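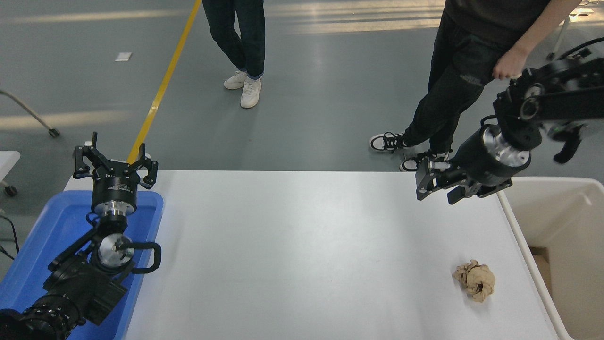
Speaker notes, fiction writing session, Barta community hall. I'm going to talk about suspicion between characters, and how to write a false accusation that a reader will follow. Most of us have tried one of these scenes. A group of friends turns on one of their own, everyone shouts, somebody storms out, and the next chapter has to clean it all up. My own first try went the way of a crumpled ball of tan paper on a white table, a short distance from the bin. I had the shouting. I didn't have any reason for the people in the room to believe what they were hearing. (Pause. Ask who has a scene like this in a draft now.)

Start with the story I'll be using. It's my serial, Grenanex, set in a river town called Sirwood. Two brothers-in-law run a ferry. Money goes missing from the ferry box, 300 dollars, and the younger one is blamed by a deckhand who has disliked him from the first chapter. The older one believes the deckhand. That belief is the hard part to write.

In the first draft the older man believed it straight away. Readers wrote in when the chapter went up. The comments said he was stupid, or that I was. They were right about one of us. He had known the younger man for 14 years and I gave him a single line of doubt.

What I changed. I went back five chapters and looked for places where the older man could already be a bit unsure. A loan that was repaid late. A question about the fuel bill that got a short answer. A Sunday lunch where the younger man took a phone call out in the yard and came back in a different mood. None of these means anything by itself, and the reader shouldn't stop on them. When the deckhand makes his claim, the older man has something to attach it to.

(Read the lunch passage here. Stop at the screen door. Don't read the phone call, it runs too long aloud.)

Next, the accuser. Give him a grievance the reader can check. My deckhand thinks he was promised a share in the ferry. He may have been. I never settle it, and I've had more mail about that than about the theft. If the accuser simply hates the hero, the scene gets thin, and the reader waits for him to be found out. If he has a fair complaint and is using it badly, you can keep him in the book afterwards.

Then the person accused. Writers like to give this person a speech. I had one, 200 words, with a good line about blood and water that I was fond of. I took it out in January. People who are accused of something they didn't do often talk about the wrong thing. They pick at a detail. The younger man in Grenanex argues about which day the box was counted. He is correct about the day and it makes him look guilty.

A note on point of view. I stay with the accused for the whole scene. You can do it from the believer's side, and Grarkis, my other serial, does it that way, but then you have to let the reader see the doubt form. From the accused side you only get faces, pauses, who moves their chair. Keep it to what he could notice. If he always reads everybody perfectly, he becomes tiresome, so let him be wrong about one person in the room. Mine thinks his sister is against him. She's working out how to get the kids out of the kitchen.

(If time is short, skip to the exercise.)

After the accusation, leave the damage in. The money turns up two chapters later in Grenanex and the older man apologises. They go on working the same boat. The younger one now writes every fare down in a notebook and leaves it on the wheelhouse bench where it can be read. I don't comment on the notebook. It stays there until the end of the book.

Exercise. Pick two characters who trust each other. Write one page in which a third person says something untrue about one of them. The accused can't deny it directly. No shouting. Pens down when the kettle goes, then we'll hear a few, starting from the back row.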